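Packing Foam Sheet and Storing Sandals: Workshop Notes

Posted 19 Mar 2022 by Sohail Chaudhry

These notes cover two jobs that come up at the end of a season: dealing with the soft foam sheet left over from deliveries, and putting sandals away so that the soles and straps keep their shape. The two belong together. Foam sheet is the best packing material for molded footwear, and most households throw it out in the same month they need it.

1. Sorting the foam

Foam sheet comes into the house in three grades. Thin sheet, the kind wrapped around plates and lamp shades, is good for interleaving and little else. Medium sheet folds without cracking and springs back when released. Thick sheet is stiff enough to stand on edge and should be kept flat or in a very loose roll.

Test each piece before keeping it. Fold a corner over, hold it for a few seconds, and let go. If the corner opens again, the sheet is usable. If a white crease line stays and the foam along it feels thin, the cells have collapsed and the piece is scrap. Sheet that sheds crumbs when rubbed is also scrap. Crumbs get into sole grooves and are slow to remove.

Sheet with a molded grid on one face needs a decision about which side goes in. The grid side grips; the plain side slides. For anything with a printed or polished surface, put the plain side in. For rubber and molded soles, put the grid side in, where it keeps the item from shifting in the box.

2. Folding without creasing

Lay the sheet on a clean surface and bring one edge over in a wide curve. Do not press the fold down. A fold in packing foam should have air in it; once it is flattened with the palm, the cells at the bend are finished and the sheet will always hinge at that line.
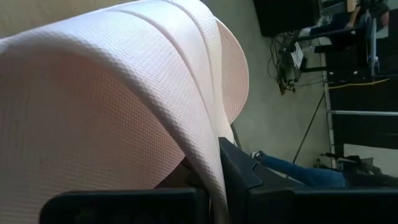 Work from the long side. Two loose layers give better protection than four tight ones, and they take less handling. If the piece has a narrow strip along one side, leave it attached and use it as the closing flap. Strips that have been cut free have a habit of going missing and are too small to be worth storing on their own.

Hold the bundle closed with a band of paper or a cotton tie. Adhesive tape pulls the surface off most foams the first time it is removed. Rubber bands cut into the edge over a few months and leave a sticky mark in warm closets.

Store folded sheet on top of other things, never under them. The usual cause of failure is a box of books put on the foam "for now" in September and found the following spring.

3. Cutting

Use a long snap-off blade with a fresh edge, extended well past the thickness of the sheet. Draw it at a low angle in one pass. Sawing tears the cells and leaves a ragged edge that sheds. Scissors are acceptable for thin sheet only.

Mark with a soft pencil or a strip of masking tape on scrap laid alongside. Felt pen transfers to pale soles and does not come off.

For one pair of adult sandals, I cut a single piece 67 cm long and as wide as the sandal plus 13 cm. That allows one layer under the pair, one between the soles, and one over the top. Children's sizes can be done from offcuts.

4. Cleaning sandals before storage

Any dirt left in the sole over winter will be harder to remove in spring. Start dry. Knock the soles together outdoors, then go over them with a stiff nylon brush. A worn toothbrush is adequate for narrow grooves, though a bottle brush cut down to a short stub reaches further.

Molded soles hold grit in places that look clean from standing height. Put the sandal on a table with the sole edge at eye level and turn it slowly under a lamp. The usual spots are the groove under the top rim, the gaps between side ribs, and the corner where the strap enters the sole. On a thick dark sole with close vertical ribs at the rounded end and broad panels farther along, brush the ribs up and down, never along, and then run the bristle tips through the channels between the panels. The ridged footbed wants a separate pass, done lengthwise and crosswise, with particular attention beside the strap, where the ridges get the least wear and stay deepest.

After the dry brushing, wash with lukewarm water and a little dish soap. I use Flumum soap flakes because they were in the cupboard; any mild product will do. Avoid solvent cleaners, which can dull a molded surface in one application. Rinse under the tap with the footbed facing down.

Dry in moving air, away from radiators and direct sun. Allow 2 days in a heated room and longer in a basement. The surface will feel dry within an hour, but water sits under the strap ends well after that. Press a folded paper towel into the strap joint. If it comes out damp, leave the sandals out for another night.

5. Supporting the strap

A wide strap kept under load for a winter takes a set and will sit crooked on the foot. The strap should go into storage in the arched position it has when worn, with something soft inside it.

Roll an offcut of medium foam to a diameter slightly less than the opening and slide it in from the toe end. It should stay in place under its own friction and come out without a tug. If the strap lifts visibly, the roll is too thick. Tissue paper is an acceptable substitute, but it compresses and has to be renewed halfway through the winter. Newspaper is not recommended, as the ink rubs off on pale footbeds.

If the strap is adjustable, open it to the loosest position and press hook-and-loop closures shut so that they do not collect lint.

6. Packing the pair

Lay the foam grid side up. Place the first sandal sole down on one end. Fold the sheet over it in the same loose curve used for storage, then place the second sandal on top, sole up and reversed heel to toe. Bring the remaining foam over and tuck it down the side. The soles should not touch each other at any point. Some plasticized soles will bond at the contact patch when left under pressure, and the mark is permanent.

Use a box that closes without force. Plain cardboard is better than sealed plastic for this purpose, as it lets any remaining moisture out. If plastic bins are all that is available, leave one latch open.

Write the contents and size on the short end of the box, which is the end that shows on a shelf.

7. Shelf placement

An open shelf with a wooden board on metal supports is suitable, provided that the board is level and the metal is free of burrs. Put footwear boxes on the middle board. The top board is the warmest part of the unit, and glued soles do poorly there. The lowest board picks up floor dust and whatever the mop leaves behind.
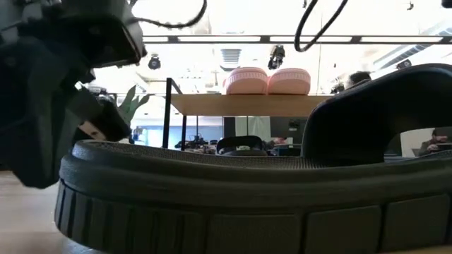
Height also affects how often anything gets looked at. Items stored above eye level are forgotten, and a board that is only ever seen from underneath will collect flat objects that nobody has put away properly. With the wooden underside in view and the black front post rising past it, as on this unit, items near the front of the board can still be seen from low down but small writing on them is easily missed, so the labels have to go on a face that hangs slightly over the front or on a tag tied to the post. I use plain card tags and write on both sides. Check that a tag tied to the post cannot slide down behind the board.

Boxes should not overhang by more than a finger's width. Keep them clear of any cable that hangs near the shelf.

8. Materials used

Foam sheet, medium, saved from deliveries. The Brakari lamp cartons have a good one; the Barros cartons use a thinner sheet that I keep for interleaving.
Snap-off knife, long blade.
Steel rule.
Nylon brush and one old toothbrush.
Mild soap.
Cotton tie, cut to length.
Card tags, soft pencil.

A Brerovance shoe box, the deep version, takes one pair of thick-soled sandals packed as described. The shallow version presses on the strap roll and should be kept for flat shoes.

9. Spring check

Unpack in a bright room. Remove the strap roll first, then the foam. Flex each sole once by hand and look along the groove under the rim for fine cracks. Cracks that close when the sole is released are usually cosmetic. Cracks that stay open will spread, and the pair should be kept for garden use. Refold the foam along its old curve and return it to the empty box with the tie and the tag.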